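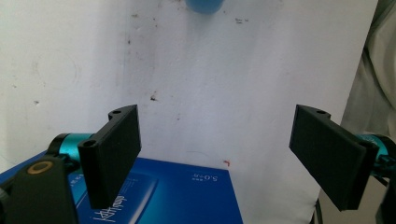 The second reel cannot be the release version, Berkent wrote back overnight, and we should stop matching to it until we have looked at the courtroom scene again. Their reasoning is that the lead says the line about the house on her feet in every copy they hold, and in ours she says it sitting down.

September, Losa job. Started 8:40.

Went straight to the courtroom scene. They are right about the line. In our reel 2 she sits before the judge answers and says "it was never my house" from the chair. On the reference tape (the 2000 home video, from Ogunleye) she stays standing until the end of the line and sits on the cut. Same dress, same hair, same extras behind her as far as I can tell, so it is the same shooting day but a different take.

I had the two down as matching in last month's notes. I checked the length and the first and last shots of the reel and called it good. The length is the same, so whoever swapped the take trimmed it to fit. I have corrected the entry in the log and left the old one in with a line through it.

What we have now, for anyone picking this up:

Reels 1, 3, 4 and 5 from the distributor's print. Faded toward pink, some scratches at the heads and tails, sound good apart from reel 4.

Reel 2 from a different print. Color is better than the others. I had put that down to storage and should have asked. The edge code is a different year from the rest, and the leader has been replaced, so the handwriting on it tells us nothing.

The join into the other take is at frame 3352 on the Flirik counter. It is a printed-in splice, not a physical one, so the change was made in the negative before this print was struck. It goes back to the known version on the wide shot of the gallery. Everything before and after in the reel lines up with the tape.

Ran the section at half speed, then with the tape next to it on the second monitor. Notes on the performance, for Berkent's catalog people, who asked:

In the seated take she plays it quietly. She looks at the table for most of the line and only looks up on "house." The lawyer comes in early and she waits for him. In the standing take she is louder and says it straight to the judge, and the lawyer does not come in until she has finished. The standing one is the clip that gets used whenever the film is mentioned. It was in the awards reel that year and it is on the back of the tape box as a still. I had never seen the other one and neither had anyone here.

I prefer the seated one, for what that is worth. It fits better with how she plays the kitchen scene in reel 3, where she is so tired she can hardly finish a sentence. The standing version always felt to me like it came from a slightly different film. But the job is to restore the film as released, and the seated take goes in as an extra or does not go in at all. Not our decision.

10:15. Called Ogunleye about paperwork. They have a cutting list but it is for the television version, which drops the courtroom scene down to the verdict. No use for this. They do have a folder of letters from the sales agent, and one mentions "the softer court scene for overseas." If that means what I think it means, reel 2 comes from an export print and there should be other changes in it. They will scan the letter and send it. Asked them to send the whole folder, not only the page.

Went through the rest of reel 2 looking for more. Found the following.

The phone call in the hallway has a different last line. On the tape she says "tell him Thursday." In ours she says "tell him I called." Her mouth matches in both, so both were shot. No continuity problem that I can see either way, the day is never mentioned again.

The newspaper insert is in English in both, which surprised me if this is an export print. It may have been meant for a market where they subtitled.

Music over the stairs starts a beat later in ours. I would not have caught it except that I had the waveforms lined up for the hallway call.

Nothing else up to the changeover. I have not checked the background sound closely.

11:30. Question of what to do with the color. Until today the plan was to use reel 2 as the guide for grading the other reels, as it is the only one with any blue left in it. I still think that is sound. The takes differ but the sets, lights and costumes are the same, and the print is the same stock family. But an export print might have been timed at another lab, and if so the warm look in the courtroom could be that lab's choice and not the cinematographer's. Berkent has a few frames clipped from the original workprint in an envelope. Asked for those on loan. If they will not lend them, a photograph next to a gray card would do.

Did a test grade on the first shots of reel 3 anyway, saved as a separate version so it can be thrown out. Skin looks right. Her coat, which has been brown for us this whole time, comes up dark green. There is a lobby card where it is green too, but lobby cards were often tinted by hand so I am not leaning on that.

Lunch.

1:20. Reel 4 sound. The drop in the second half is still there after cleaning. I thought it was dirt in the track but it is in the print. The tape has the same scene clean, so Ogunleye must have worked from another source in 2000. They don't know which. The tape sound is narrow and has been squeezed hard, but her voice is all there. Tried laying it under ours for the bad stretch only. You can hear the change if you are waiting for it. With a bit of room tone from the start of the scene on top it is much less obvious. Kept it as version B. Version A is ours with the drop left alone. Somebody with fresh ears should listen to both before I say which I like.

A note about the dubbing question, as it keeps coming up in mails. There has been a story for years that the lead was dubbed by another actress in the last reel when she refused to come back for sound work. I have listened to reel 5 end to end with headphones. The voice is different on the pier, lower and closer to the microphone, and it was clearly recorded later in a small room. But the way she swallows the ends of words is the same all through, and the breath before "all right then" is exactly like the one in reel 1. I think it is her, with a cold or a few months older. I would not put that in print. It is an opinion from listening. Please don't forward it as a finding.

3:45. Berkent again. They are happy for us to go on with reels 1, 3, 4 and 5 and will look for a domestic reel 2 among the cans they have not opened. They also asked if we could scan our reel 2 in full at the higher setting, as it may be the only copy of the softer scene. Yes, but it has to wait for the gate to be cleaned and the new rollers fitted to the Flirik. Running it as it is would be a risk with the shrinkage in that print. I measured it again at the head, middle and tail. The tail is the worst.

If no domestic reel turns up, the fallback is to take the courtroom take and the hallway line from the tape and drop them into our scan. The picture would go soft for both, and for the courtroom that means going soft on the most famous moment in the film. I'd want that labeled on screen or in the booklet. Berkent did not like the idea of a label when I raised it. We left it open.

Still to do:

Log both takes in the version sheet with in and out frames.

Send Berkent low-resolution files of the courtroom and the hallway, ours next to the tape.

Chase Ogunleye for the folder if it is not here by noon tomorrow.

Clean gate, fit rollers, run the test loop before any print goes on.

Check background sound in reel 2 against the tape.

Can for reel 2 relabeled "export (?)" and moved to the lower shelf, away from the others. Shut down 5:50.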